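Ticket 3188
Queue: Demo support
Site: Bakthorpe, ground floor
Opened by: Ayten Türkmen
Assigned to: Ozan Coşkun
Priority: High (open day)
Status: Closed, one item carried over

Summary
Two-arm table stops partway through the serving routine. Visitors from Halász due in the afternoon.

Opened, 18 April 2019, 09:12, Ayten Türkmen
The first run of the morning stopped with the ladle in the gripper. No alarm on the screen, just "waiting". I pressed resume and it carried on, then stopped again at the same point on the next run. Power to both arms is fine. I have not changed anything since the rehearsal yesterday evening. Volkan Erdem is meeting the Halász party at reception and would like to know by noon whether the table is in or out of the tour.

09:30, Ozan Coşkun
Please don't press resume again until I have the log. Can you send me the run file and tell me which version is loaded? It should be the one Necati signed off in March.

09:41, Ayten Türkmen
Run file attached. Version matches the March one. The wait comes in at step 61 both times.

09:58, Ozan Coşkun
Step 61 is where the arm holds still until the wrist camera gives it a fresh view. The time limit is set to 3000 ms. In your file the camera answers late on both runs, so the arm sits there and the limit doesn't raise an alarm as it ought to. That is two faults: the slow camera and the missing alarm. I'll look at the camera first as the alarm won't stop the demo by itself.

Could you check the cable at the wrist end, then at the PC end? Arms stopped and the button in before you reach over the table, please.

10:20, Ayten Türkmen
Wrist end is tight. PC end was in the hub with the keyboard and the spare screen adaptor. Moved it to a port on the back of the PC. Volkan Tokgöz was with me and says the hub was put in for the Larside visit and should have come out afterwards.

10:26, Ozan Coşkun
That would do it. Restart the camera service (the service only, not the whole controller) and do a slow run. Send me the views from the table.

10:49, Ayten Türkmen
Service restarted. Views attached. 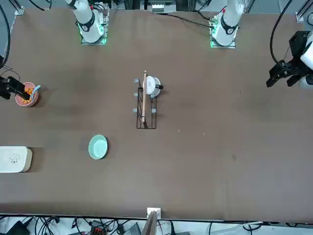
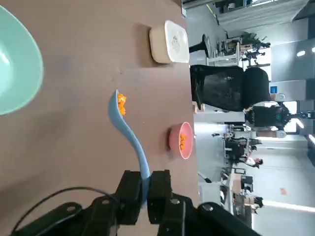
Slow run went through to the end without a wait. Second slow run the same. I have left the speed where it is for now.

11:03, Ozan Coşkun
Good. The timings in the new file are well inside the limit. Go up to demo speed and do 4 runs one after the other. If any of them waits, stop there and ring me -- don't try to clear it from the screen.

11:37, Ayten Türkmen
Done, no waits. On the third run the right arm was slow to let go of the handle, but it did let go and the run finished. Is that the same thing?

11:44, Ozan Coşkun
No, that's the gripper opening setting. It was turned down in rehearsal so the handle wouldn't drop. I'd leave it as it is for today. Tell whoever is doing the talk to pause for a moment before saying the arm has finished.

11:50, Volkan Erdem
Thanks both. Table stays in the tour. It will be the second stop, after the Stalari line, so you have until about half past one. Necati Aksoy is giving the talk. Could someone make sure he knows about the pause? He has the old notes, which still say the arm lets go at once.

12:05, Ayten Türkmen
Told Necati, and crossed it out on his sheet. He also asked what to do if it stops in front of people. I said to wait, then put the button in and take questions while I deal with it.

15:40, Ayten Türkmen
Visit over. Three runs for the Halász party, all finished. One visitor asked if the table could be run from their own software and I gave her Volkan Erdem's card. Another asked to see it with the lights off, which we declined because we haven't tested that.

16:10, Ozan Coşkun
Cause: wrist camera sharing a hub with other devices, so its views arrived late at step 61.
Fix: camera moved to its own port on the PC, camera service restarted.
Carried over: the time limit does not raise an alarm when it is passed. Assigned to Necati Aksoy, to be done before the table goes out again.

Please take the hub out of the demo kit altogether and add the camera port to the set-up sheet -- at present the sheet only says "connect camera".

16:22, Ayten Türkmen
Hub is out of the kit and back in stores. Set-up sheet changed, new copy in the lid of the case. Happy to close.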